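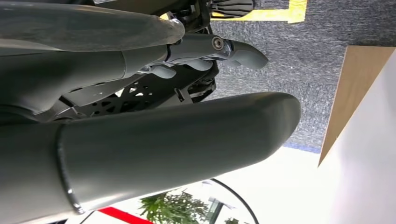
Floor tape is where Zoila Cuervo starts with anyone new, and she can talk about it for longer than you'd think possible. She writes the working rules for Wovar, a small firm that puts robot arms in front of the public at trade fairs and open days, and I'd asked her for an hour on a Sunday while the hall was being set up. I had questions ready about software and sensors. Instead we spent the first part of the hour on a yellow strip across grey carpet, at the point where it makes a corner, because corners are where people get it wrong. "A straight line tells you there's an edge," she said. "A corner tells you there's a shape, and you're either in the shape or out of it. So I want the corner done properly, two strips meeting, no gap. If I can see carpet between them I'll ask for it to be done again."

She did ask for it to be done again at a show last July, she told me, with the doors opening in five minutes. I asked if that made her popular. "No! But they did it."

The rules themselves come to 1,125 words. I know because she's proud of the figure and gave it to me before I'd got my coat off. The first version was 80 pages, inherited from a company called Nurov that used to run the demonstrations before Wovar took them on, and Zoila reckons the only person who had read all of it was the one who typed it. "It had a chapter on ladders. We don't own a ladder." She spent a winter going through with a pencil, and the test for each line was whether she'd ever stop a session over it. If she wouldn't, out it went.

So what would she stop a session over?

"Somebody coming in from the side without saying," she said straight away. Her rule is that you speak before you cross the tape, and you wait for an answer, and the answer has to be a word. A nod doesn't count. A thumbs up doesn't count either, which caused a bit of grumbling (people like a thumbs up). The word is "clear", and it belongs to whoever is running the arm. If you've not heard it you stay where you are, even if the arm hasn't moved since breakfast.

I said that sounded a lot like what they do with cranes. She was pleased with that, and said that a fair bit of it does come from lifting work, which is what her uncle did and what she did too for a couple of years before she went back to college.

The bit I found most interesting was about people who are meant to be close. Most of what I'd read before I came was about keeping people away from machines with fences and light curtains and so on. A lot of Wovar's work is tabletop stuff, though, with a person on one side and an arm on the other, sharing the surface. There's no fence you can put across a table and still do the job. "So then the rules are about manners," Zoila said. "Whose turn is it. Where do your hands go when it's not your turn. It's like eating with somebody." 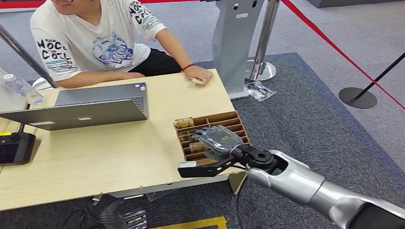
Sharing a table: the hand is over the cardboard organiser, with the laptop and its user on the far side.

The far side is deliberate. Under the table rules, anyone sitting down sits across from the arm so that they can watch it coming and the person running it can watch them. Hands on the tabletop is fine, and she'd much sooner have them there, where everyone can see them, than in a lap and popping up without warning. What she doesn't want is a hand in the tray while the robot's hand is over it. "The tray is one at a time," she said. "You want to put a box in, you say so, the arm backs off, you put your box in, your hand comes out, you say so again. It's slow. People think it's silly for the first morning and then they stop noticing they're doing it."

I asked her what she looks at first when she walks up to somebody else's table. She laughed and said drinks. Bottles with a lid are allowed, open cups are not, and she would still prefer a bottle to be well over on the person's side or not on the table at all. A bottle lying on its side is one of those things that divides opinion at Wovar. Zoila's own view is that a bottle lying down has at least already fallen over. Her colleague Dace Jankauskaitė, who joined us halfway through with a bag of cherries, thinks any bottle that can roll is a bottle that will end up under somebody's foot. They had clearly had this one before.

Dace does the wiring and the rigging, and she wrote the section on cables, which is the longest section and (she says) the most ignored. "Everybody respects the arm," she told me. "It's big, it moves, it cost a lot. Then they trip on the lead." Her rules are plain enough. A cable that crosses a place where people walk gets covered or gets moved. A cable that hangs down in front of knees gets tied up. A cable that has to flex with the arm gets checked at the start of the day and again after lunch, by running it through your fingers, with the power off. She's strict about the fingers. Looking isn't enough, she says, and she held up a short bit of lead from her toolbox to prove it. It looked perfect to me, and when I ran my thumb along it there was a flat spot you could feel quite easily.

Loose leads under a table are a grey area. She puts up with them for a short job if the seated person's feet are well away, and doesn't put up with them for a show day. I asked where that was written down and there was a pause. It isn't, yet. Zoila wrote it on the back of her hand.

We got on to buttons next. I'd assumed there would be some great rule about the stop button and there is, but it's mostly about where it lives. It has to be within reach of the person running the arm without them getting up, it has to stay in the same spot all day, and nothing may be put on top of it or in front of it. No coats, no clipboards. Zoila's addition, and this is the one I've pinched for my own workshop, is that everyone who's going to be at the table presses it once in the morning. Everyone, including visitors who'll only be sitting there for a short go. "They're shy of it," she said. "They think they'll break something or get told off. If you've pressed it once and the only thing that happened is the arm stopped and somebody said thank you, you'll press it again when you need to."

Dace said they'd had a visitor from Agarwal, one of their customers, who pressed it four times in one afternoon, and each time the crew said thank you and started again. Was it annoying? "Very," said Dace. "But I'd hire her."

The public is a different matter, of course. At a fair there's rope and posts as well as tape, and I wondered whether you really needed both. Zoila says they do separate jobs. The rope is for strangers, who understand a rope from museums and banks and don't need it explained. The tape is for the crew, who spend all day inside the rope and would forget where the reach of the arm ends if it wasn't marked on the floor. She won't let anyone use tape to manage visitors. Children walk along it like a balance beam, she said, and so do quite a few grown men.

She's also firm about what the posts are for, and leaning on them isn't it. If a post has been knocked or is standing at an angle, whoever notices it sets it straight. They don't go and find the person whose job it is. That's rule one in the whole document, actually printed at the top: if you see it, it's yours.

I had been wanting to ask about clothes. My own trade (I teach bench joinery, three evenings a week) is fierce on cuffs and jewellery, and I was expecting the same again. Short sleeves are encouraged at Wovar. Lanyards come off at the table, every time, and it's the rule visitors forget most. Bracelets are where it gets softer. For the slow tabletop work a thin one that would snap is left to the judgement of the person in charge, and a chunky one comes off. Dace would like it to be everything off, no judgement. Zoila's worry is that if you make a rule people think is daft, they start picking and choosing among the others. They've agreed to look at it again when the Atamik job is finished.

And how do they know any of it works? I thought this was a fair question but it got me a long look. Zoila keeps a notebook of near things, a cheap one with a spiral, and anyone can write in it and no name is needed. A bag left on the floor where someone stepped back. A tool put down inside the tape. She reads it out on the last day of every job with a cup of tea, and whatever has come up twice gets talked about until there's either a new line in the rules or a line taken out. She wouldn't let me look inside, quite rightly. I did see the cover, which has "WRITE IT DOWN EVEN IF IT WAS YOU" on it in marker pen.

By then the hall was getting noisy and somebody was calling for Dace about a plug. I stood up, took a step back to get my bag, and both of them said "clear?" at exactly the same moment. I'd put my heel over the tape. I said sorry, and waited, and Zoila said "clear", and I went round the long way to the door with the last of the cherries.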